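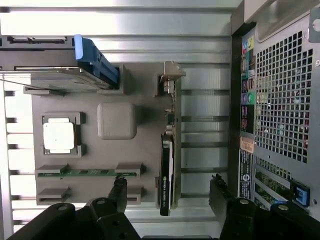
Unit 4 covers the order in which parts go into and come out of a desktop tower, and the checks made between one part and the next. All bench work in this unit is done with the case on its side and the motherboard facing up, so that cards and memory modules travel vertically and their own weight helps to seat them. The first half of the unit uses a molded motherboard mockup in putty gray, with raised blocks in place of the components. Its main features are a square socket frame, a large rounded block to the right of it that stands for a chipset or heatsink, and two memory slots lower down. Note that only the upper memory slot is filled. A green module sits between the gray end latches, and the lower slot is left open so that the channel can be inspected.

The mockup carries no fine contacts that can be bent and no traces that can be scratched. It is used to learn positions, reach and order of work. It is not used to learn insertion force, because the slots do not grip the way production slots do. Students who move from the mockup to a working board nearly always push too lightly at first and leave a card partly seated.

4.1 Terms used in this unit

Chassis: the metal case without any parts in it.
Rear panel: the side of the chassis where external connectors and card brackets are exposed.
Carrier: the plastic part fixed to a drive so that it can be slid or clipped into a bay without tools.
Bracket: the metal strip at the end of an expansion card. It fixes the card to the rear panel.
Edge connector: the row of gold contacts along the bottom of a card or memory module.
Shroud: the plastic cover over the cooler of a graphics card.
Retainer: any latch or clip that must be opened before a part is removed.

In the written check, "slot" refers only to a connector that accepts an edge connector. The place where a drive goes is a "bay" and the place where a processor goes is a "socket". Marks are lost for mixing these.

4.2 Order of removal

Work from the largest part to the smallest, and from the part that blocks access to the part that is blocked. For the towers in the Sarmiento bench room the order is:

1. Disconnect power and wait until any standby light on the board is off.
2. Put on the wrist strap and clip it to bare metal on the chassis.
3. Lay the case on its side and take off the side cover.
4. Remove the graphics card and any other expansion cards.
5. Remove the drive together with its carrier.
6. Remove the memory modules.
7. Remove the processor only if the job sheet asks for it.

Assembly is the same list from the bottom up, with one change. Memory goes in before the drive in every case, even when the drive does not appear to be in the way. A full-length card is always last in and first out, as it covers part of the board and limits hand access on both sides.

4.3 Drives and carriers

Hold a drive carrier by its handle and support the drive body with the other hand. Do not use the handle as a lever against the motherboard. In a small case the carrier may rest close to the edge of the board, and a drive released suddenly can strike a component.

Check these points before refitting a drive:

– The carrier is fully attached to the drive on both sides.
– The drive faces the way the bay rail requires.
– No cable is trapped behind the drive.
– The handle clears the nearest part of the board when the drive is home.

4.4 Expansion cards 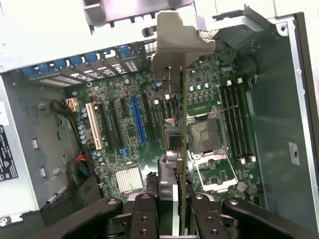
An expansion card is fixed at two places, the slot and the rear panel, and both must be free before it moves. The bracket screw or clip is released first, followed by any retainer at the far end of the slot. The card is then drawn straight out along the line of the slot. The working board used in the second half of the unit has five expansion slots side by side. One is a cream-white PCI slot, three are black, and the bright blue one in the middle of the group is the PCI Express x16 slot. The card held over the board has an L-shaped bracket of gray metal at one end, and this is the part to watch while lowering any card. If the bracket catches on the rear panel, the edge connector enters the slot at an angle.

Insertion is done in this sequence:

1. Identify the slot by its length and the position of its key, not by its color alone. Slot colors are chosen by the board maker and differ from one maker to another.
2. Hold the card by its edges or by the bracket. Keep fingers off the gold contacts.
3. Lower the bracket end until its tongue enters the gap at the rear panel.
4. Bring the card level over the slot and check that the key lines up.
5. Press evenly along the top edge until the card stops.
6. Close the retainer if there is one.
7. Fix the bracket with its screw or clip.

Do not rock the card from end to end to seat it. A slight movement is acceptable in removal, along the length of the slot only. Side-to-side movement spreads the contacts and is the most frequent cause of damaged slots on the bench boards.

A seated card shows an even strip of board above the slot from one end to the other. If the strip is wider at one end, take the card out completely and start again at step 3. Tightening the bracket screw to pull a tilted card into line is a fault and will be marked as one.

4.5 Memory modules

Open the latches at both ends of the slot. Align the notch in the module with the key in the slot. Press down on both ends with the thumbs until the latches close on their own. If only one latch closes, the module is not seated. Closing the second latch by hand does not correct this.

The memory slots on the mockup have fixed end latches. Practice the thumb position on them, and practice the latch movement on the loose slot strips in the Stulell tray.

4.6 Sockets

An open processor socket is the most delicate area on the working board. Nothing is to be passed across it by hand, and no screw is to be placed anywhere on the board while the socket is uncovered. When a card has to be moved with the socket open, bring it in from the slot side of the case.

On the mockup the processor is a plain square that sits inside the socket frame. It can lie slightly off center without consequence. On a real part, the corner mark and the socket mark must agree before the processor is lowered, and no downward force is used at any time before the retaining frame is closed.

4.7 Bench exercise

Work in pairs. One student handles parts and the other reads the steps and completes the Trirnevdale log sheet. Change roles after each full cycle.

Part A. On the mockup, remove and refit the graphics card, the drive and the memory module, in the order given in 4.2. Complete 3 cycles each. Time is recorded but not graded.

Part B. On the working board, insert one card in a slot of the correct type and remove it again. Complete 3 cycles each. The reader inspects the card from the side after every insertion and records the gap above the slot as even or uneven.

Part C. Write a short fault note on any uneven result from Part B. State which end was high, whether the bracket tongue was in the gap, and what was done next.

Slot wear on the bench boards is tracked on the same sheet. A board is withdrawn from teaching use at 1,000 insertions per slot, so every insertion is entered, including failed attempts. Enter a zero if a slot was not used. Do not leave the box blank.

4.8 Storage and return

Cards go back in antistatic bags with the bracket at the open end. Loose screws go in the lidded cup, sorted by thread. Drives are stored flat with the carrier attached. Mockups are returned to the Jamavcombe shelf with the memory module left in place. The bench room is open for extra practice on Saturday, and log sheets from that session are handed in with those from class.

Reading for Unit 5: power connectors, front panel headers, cable routing.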